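Robot Learning / Course Materials / Handouts

Home Syllabus Notes Labs Readings Contact

Unit 6: Gathering Demonstrations for Garment Handling

Notes by Alistair Pringle. Read before the second lab. Section numbers follow the April revision.

6.1 What counts as an example

In this course an example is one complete attempt at a task, recorded from the moment the hands enter the work area to the moment they leave it. It contains the video from each gripper, the pose of each gripper over time, and the opening width of the fingers. A short text label names the task. Nothing else is stored with the example, and the learner sees nothing else.

The Plirano set, used in Labs 2 and 3, holds 502 recorded attempts at folding a short-sleeved shirt. Of these, 275 passed review and are released for training. The remainder are kept in a separate folder and should not be mixed in. Students who wish to study failure detection may request access to them.

A passing attempt is one where the garment ends inside the target rectangle, the collar faces up, and neither gripper loses tracking for longer than the limit given in the lab sheet. Speed is not part of the test. A slow attempt with clean tracking is kept. A fast one with a tracking gap is not.

6.2 Start states

The most common fault in student data is a narrow range of start states. A person who lays the shirt down by hand will tend to lay it the same way each time, collar away from the body and sleeves out. A policy trained on such data works from that pose and fails a hand's width away from it.

The procedure for the shirt task is therefore as follows. Lift the garment by any point, hold it above the table, and release it. Do not straighten it afterward. If part of it hangs over the edge, push the whole bundle inward with a closed gripper and begin. Change the lifting point between attempts. Do not sort the attempts by difficulty while recording, and do not repeat a start state in order to get a better version of it.

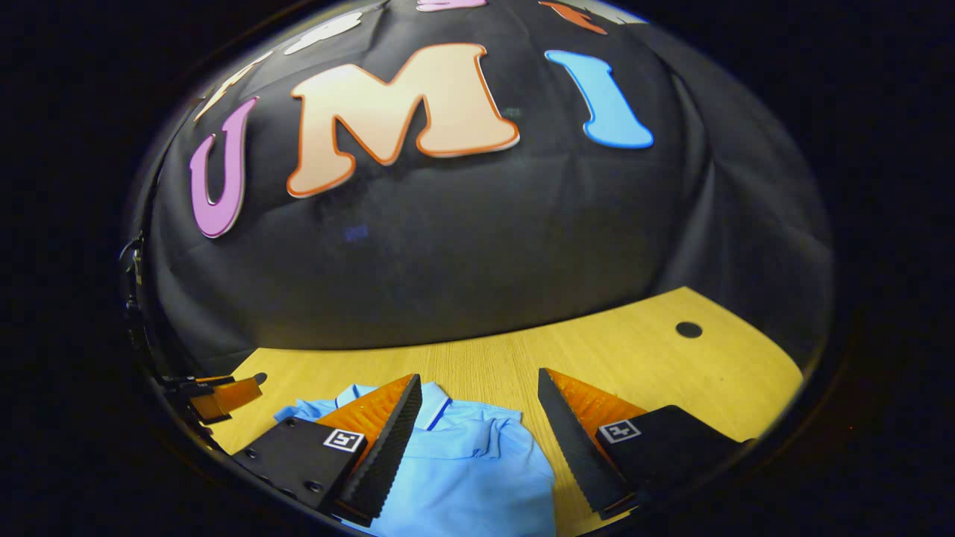
Cloth has no short description of its state. A rigid block on a table can be given by a position and a rotation; a shirt that has been dropped would need the position of every fold, including those that are covered. We do not attempt to record this. The policy works from the camera views, and the spread of start states in the data has to stand in for the missing model.

One consequence is that the first few actions matter more than the later ones. Until the collar and both shoulder seams have been found, two attempts may have little in common. After that point the attempts grow more alike, and the last third of the task can be learned from far fewer examples than the first. When time is short, record more openings. The Jõgi tool can cut an attempt at a marked time and store the opening alone.

6.3 Grasping cloth

Close on a fold where one is available. A single layer lying flat on a hard table is difficult to pick up with parallel fingers; press lightly and draw the fingers together so that the cloth rises between them. Keep the finger tips in view of the camera during the approach. If the wrist is turned so far that the garment blocks both tips, the example loses most of its value at the moment of contact.

Move both hands at a pace the target arm can follow. The Uner arms used in Lab 3 have a joint speed limit, and attempts that exceed it are slowed in replay. Slowing changes how the cloth swings, so the result may not match the recording.

6.4 End states

The end of an attempt needs the same care as the start. Release the garment, open the fingers fully, and draw back until there is clear space on all sides. Hold still for three seconds before stopping the recording. Attempts that stop at the instant of release teach the policy nothing about letting go, and in earlier versions of the lab this produced arms that finished the fold and then kept hold of it.
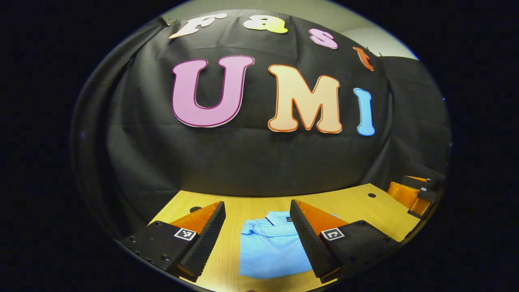 Review is done from the final frames first, then from the start. The reviewer checks the outline of the garment against the target rectangle, then the collar, then the fingers. A good final view has the shirt folded to a rectangle with the collar at the top and lying flat, the two near fingers wide apart, and the square marker on each finger in plain sight. The markers are used to compute finger opening, so a view that hides either of them gives no width reading for that frame. Gentle creases in the cloth are acceptable and should not be smoothed out by hand.

6.5 Background and surface

A fixed backdrop makes tracking and review easier, but it also limits the data. A policy that has seen one table and one backdrop may come to depend on them. For Lab 2 a single site is permitted. For Lab 3 each group must record at three sites with different table surfaces, and at least one garment must differ in color from the rest.

6.6 File handling

Name each session by group, site, and garment. Upload to Zorkon on the day of recording. Do not rename files after upload; the index is built from the original names, and renamed files are skipped without a warning. Calibration recordings go in the same folder as the session they belong to.

6.7 Before the lab

Read Section 6.2 again. Bring one short-sleeved shirt with a collar. Groups of two should decide beforehand who records and who reviews, and should trade roles at the halfway point.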